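Condo reserve fund went up, lender now asking questions. Normal?
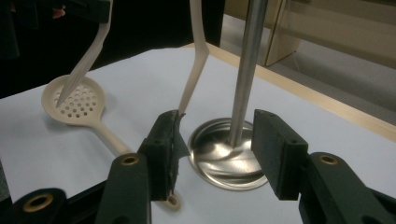

Slotted spoon on white paper

Posted by Jiahui Xia

Hi all! I'm trying to buy a 2 bedroom condo in the Drerkgate building (the older half, by the bus loop) and I thought I was past the scary part. Offer accepted in June, inspection fine, I'd already picked out which wall the couch goes on. Then my lender asked for the minutes from the last owners' meeting, and buried in there is a line saying every unit owes a special assessment of 3,000 for the garage membrane. The seller says it isn't due until after closing so it's mine. My agent kind of shrugged. Do I have to eat this, or can I push back without losing the place? Prices here are nuts and I really don't want to start over.

tian_renter

Everything's overpriced anyway, walk away. I've been renting and waiting for the crash and I sleep great.

Zasetti

Don't walk yet! We went through nearly the same thing when we bought. What counts is what your contract says about assessments, so go read that clause tonight. Ours said anything approved before closing was the seller's problem, even if the bill came later. Yours might go by the due date instead, in which case you're negotiating and that's okay too. I asked for the full amount, they offered 2,000 off as a credit, and I took it (my husband wanted to hold out for another 100 on principle, men). Get the credit in writing and show it to the lender before you sign, they can be fussy about how it's worded.

Also ask for the reserve study. A garage membrane is a big job and I'd want to know if the roof is next. And if your agent keeps shrugging, pay a real estate lawyer for an hour. Worth every penny for us.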